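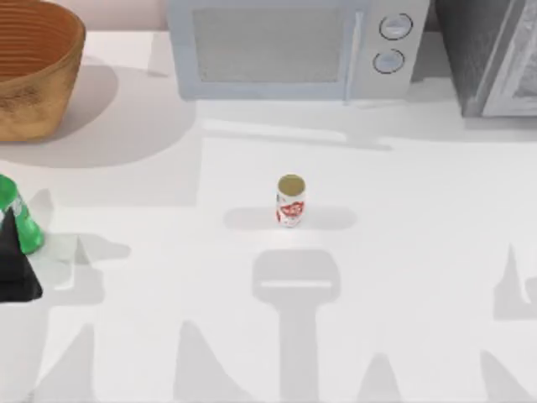

A drink can out in the open, with the basket and microwave kept to the back of the counter.

Kitchen tips: sharing a counter with a robot arm

These are the house rules we use at Nendale for any kitchen where an arm does the fetching and clearing. They were first written in July and last changed on 14th September. Most apply equally well to a simulated kitchen, and we try a new layout there before anyone moves a real appliance.

Clear the middle first. Anything the arm has to pick up goes in the open part of the counter, with 5 inches of bare surface on every side. Bowls, baskets and appliances go along the back edge. If two things have to stand closer than that, move the taller one.

Keep drinks closed until they are wanted. A full open can will slop at almost any speed. Bottles get their caps screwed down hard, and the cap is checked by hand before the arm is switched on.

Set the grip for the container. Thin cans dent. Start at the lowest setting that holds and go up one step at a time. Soft plastic bottles should be taken below the shoulder, where the sides are straighter. Never let the arm lift by the cap. 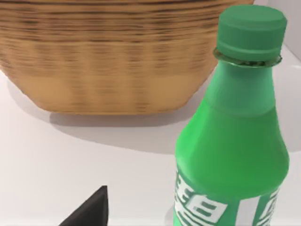
Baskets need a rule of their own. A woven side can catch a fingertip, so the arm should come down into a basket from above and leave the same way. Do not let it push a basket along the counter to make room. If the basket is in the way, stop the arm and move it yourself.

Watch the light. Strong overhead lamps throw hard shadows on a white counter, and some camera systems read a dark shadow as an object. If the arm keeps stopping short of nothing, move the lamp before you touch the settings.

Speed. With a person in the room we run at the slow setting only. Hands stay off the counter while the arm is moving, even to save something that is falling. Let it fall.

Weight. We cap a single lift at 600 grams. Heavier items are carried by a person.

Stops. Fit 2 stop buttons, one by the door and one you can reach from the sink. Test both every morning. A button that sticks is treated as a broken one and the arm stays off.

Cleaning. Power down, wait for the arm to settle, then wipe the fingers with a damp cloth and dry them. Sugar from soft drinks makes the pads tacky and they stop letting go cleanly. Replace pads after 3 failed releases in a day.

Holger Kristiansen keeps the printed copy of this list. Corrections go to him, with the date and the name of the kitchen written at the top.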